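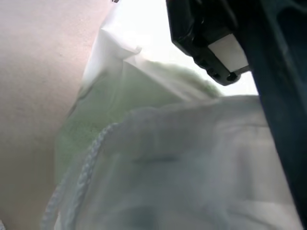
White bag, close up. The green contents show through the wall, more strongly toward the left.

Storage Bags at Clolgate: Gallery Notes

The Clolgate store cupboard was repacked in May. Soft goods used to sit on open shelves and collected dust, so everything made of cloth or felt now goes into a pale bag that lets some color through. The picture at the top shows one of these at very short range. The notes below cover the details we are asked about most.

Wall. White and semi-translucent. At this distance the surface is soft and it is hard to say whether it is thin plastic or a fine mesh. Both types are in use in the cupboard.

Contents. Muted green, between sage and olive, with a fine speckle similar to felt. The color reads well enough to sort by. Toward the right it fades to a pale gray-white.

Top edge. Folded and crinkled, with a small corner sticking out to the right like a tab. The fold looks brighter and more opaque than the wall lower down, with strong light coming from behind.

Sorting. Bags are grouped by color first and by size second. Greens and browns share the Lovo shelf. Whites are kept apart and carry a paper label, as a white item in a white bag cannot be identified without opening it.

Filling. Fold the item flat, largest face against the wall of the bag. Leave 3 inches free at the top for the fold. Do not tie the neck. A knot takes up shelf height and wears out the material.

Stock. The Kavanagh order was for 345 bags in one size. Some 20 were set aside for small offcuts, which are otherwise lost at the bottom of a full-size bag. The Sturnon bags are a little heavier and are used for anything with a pile.

Checking. Each shelf is gone through once a year. Split bags are replaced and the contents shaken out before repacking. The last check was finished on 18/12/2024.

Comments (4)

feltbox
We use the same kind for wool. Do you press the air out before folding the top?

Reply from the page editor
Yes, by hand, flat on the table. No clips.

m_shelving
Sorting by color falls apart once you own more than 5 greens. I ended up writing the weight of the cloth on a strip of tape on each bag.

gray_hem
Are the Sturnon ones as easy to see through? I have two navy pieces that I can't tell from black even in clear plastic.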